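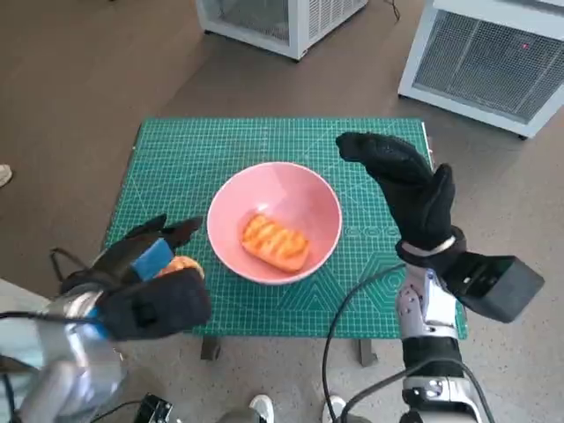
Stage Marshals and Radio Operators Wanted – Endunwood Forest Rally

The Endunwood Forest Rally returns in July and the organizing team is looking for up to 80 people to work as stage marshals, radio operators and timing assistants. The event is a two-day gravel rally based at the Fovonberg fairgrounds. Crews will cover 106 competitive miles, with two passes through the Clada stage and a night run at Jurčo Ridge.

Roles open

Stage marshals work in pairs at numbered posts. You keep spectators behind the tape, watch for stopped cars and show the red flag when told to by radio. No experience is needed, but first-time marshals are always paired with someone who has done it before.

Radio operators log each car past their post and pass messages to rally control. You should be comfortable speaking clearly on an open channel for several hours. A ham license is useful but not required, as the event supplies the handsets.

Timing assistants work at the start and finish controls, filling in time cards and checking them against the clock. Neat handwriting matters more than knowing anything about cars.

What we ask

You must be 18 or older, able to walk a mile on uneven ground, and free for at least one full day of the rally. Marshals report at 6:30 a.m. and stay until the sweep car has gone through, which on the Clada stage can be late afternoon. Posts on Jurčo Ridge run until 11 p.m.

Everyone attends one evening of training in the fairgrounds hall. It lasts two hours and covers flags, radio calls, and what to do when a car goes off. Timing assistants stay an extra half hour for time card practice.

What you get

These are unpaid positions. We provide a vest, a rally pass, a packed lunch, and free camping at the fairgrounds on both nights. Marshals who drive their own vehicle to a post receive a $63 fuel payment for the weekend. Tell us about food allergies when you apply.

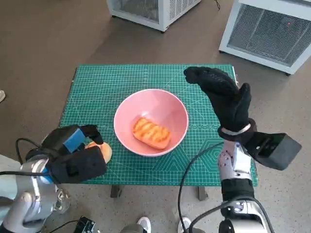 Natália Lukáč: I did post 9 on Clada last year and would do it again. Bring a folding chair and more water than you think you need. There is no phone signal past the second gate, so tell your family beforehand. The gaps between cars are short at first and then get long – take a book.

How to apply

Send your name, phone number, preferred role and the days you can work to the chief marshal, Chutima Boonyarit, or fill out the paper form at the fairgrounds office, Room 277. If you want to share a post with a friend, put both names on both forms. Please also say whether you have a high-clearance vehicle, as four posts on Jurčo Ridge can't be reached without one.

Post assignments and access maps go out by email after training.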